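Changes to Housekeeping Supply and Waste Collection at Tarnau House

From the Office of Residential Services

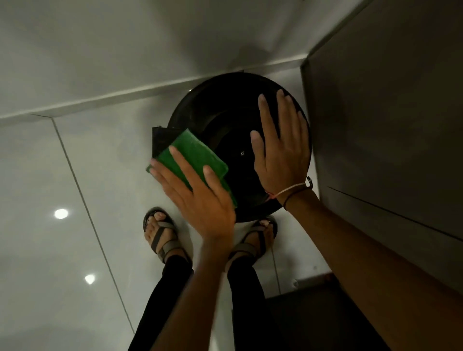 A green scouring sponge and a black bucket.

Beginning in February, the Office of Residential Services will introduce a revised schedule for housekeeping supplies and waste collection in all three wings of Tarnau House. The changes follow a review of the current arrangements carried out over the autumn term by Dulce Ponce, Residential Operations Manager, with the assistance of the wing representatives.

Under the present system, each shared kitchen receives a fixed monthly allotment of supplies regardless of the number of residents who use it. The review found that smaller kitchens were left with a surplus, while the larger kitchens in the Bermúdez Wing were often without dish soap and trash bags by the third week of the month. Supplies will now be issued according to occupancy. Kitchens serving 11 or more residents will be restocked every two weeks, and all others will continue on the monthly cycle.

Supply requests may be submitted at the front desk until 4:00 p.m. on any working day. Requests received after that time will be handled on the next working day. Residents are asked to write the kitchen number on the form, as several forms were returned last term without one.

Waste collection will also change. General waste will be removed from the shared kitchens before 9:00 a.m., and recycling will be removed in the afternoon. Glass will no longer be collected from the kitchens and should be taken to the bins beside the east entrance. Cardboard must be flattened. Food waste containers remain optional – kitchens that wish to take part should notify Leobardo Salinas at the front desk before the new schedule begins.

The annual inspection of shared kitchens will be held in the same month. Notice of at least 28 hours will be given to each kitchen, and a written report will be posted on the kitchen door afterward. The charge for additional cleaning remains unchanged at $40 per kitchen and will be applied only after a second visit.

Residents of the Suda Wing should note that the ground floor storage room will be closed while new shelving is installed. Personal items left there must be labeled with a name and room number. Unlabeled items will be moved to the basement and held until the end of term.

Questions about the schedule may be directed to Ms. Ponce. Questions about inspections should be addressed to Tamsin Treloar in the Residential Services office, second floor.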